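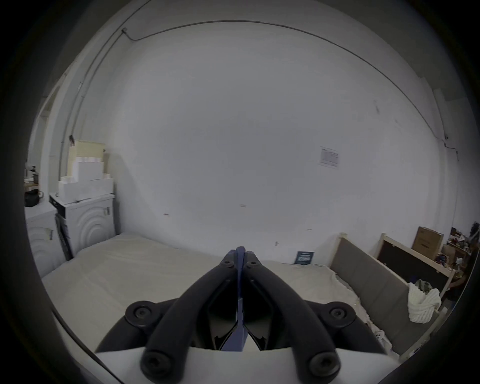

The big bed in the back room, with its pale beige sheet on and the knit blanket still waiting to be folded.

Making up the guest bed before the holidays

2 min read

Every December we get the same kind of letters from readers of the Plotidora house notes, and nearly all of them come down to beds. People are coming, the spare room has been a storage room since spring, and somewhere under it all there is a mattress that needs a clean sheet. So this month we thought we would spend a little time on our own back room at Brumunar, which has the same troubles as everybody else's.

We start with the sheet, and we like a plain one. Beige is kind to a room with white walls, and it doesn't show every bit of lint the way our old navy set did (we loved that set, but we spent half our lives brushing it). Ours has wrinkled a little on one side, over by the bed frame, and if yours does the same, lift the corner of the mattress, pull the fabric well underneath, and then smooth from the middle out with the flat of your hand. A wide mattress is a lot to reach across, so do one side, walk around if you have the space, and do the other.

Then the blankets. The white knit one is crumpled up against the headboard at the moment, with something green tucked in behind it, and we know very well how that goes. Knits are happiest folded in thirds and laid across the foot of the bed. Please don't hang them over a rail for the whole winter, they stretch terribly! A padded headboard like our grey one also likes a going-over with the soft brush on the vacuum, especially along the edges where the padding meets the wood.

We would also say a word for the walls. Plain white shows its scuffs, and we have our share, including a dark smudge up high that we mean to try with a damp sponge and a drop of dish soap. Go gently and test a low spot first.

The shelf and the cardboard box are a longer story, and we'll come back to them next month, when we get into sorting small things. If a box has to stay in a guest room, at least write on it what's inside, so that you aren't digging through it at 10 at night looking for the spare pillowcases.

Our neighbors at the Tistau linen exchange are taking clean sheets and blankets again all through December, in any size. Bring them washed and tied in a bundle, with the size on a slip of paper.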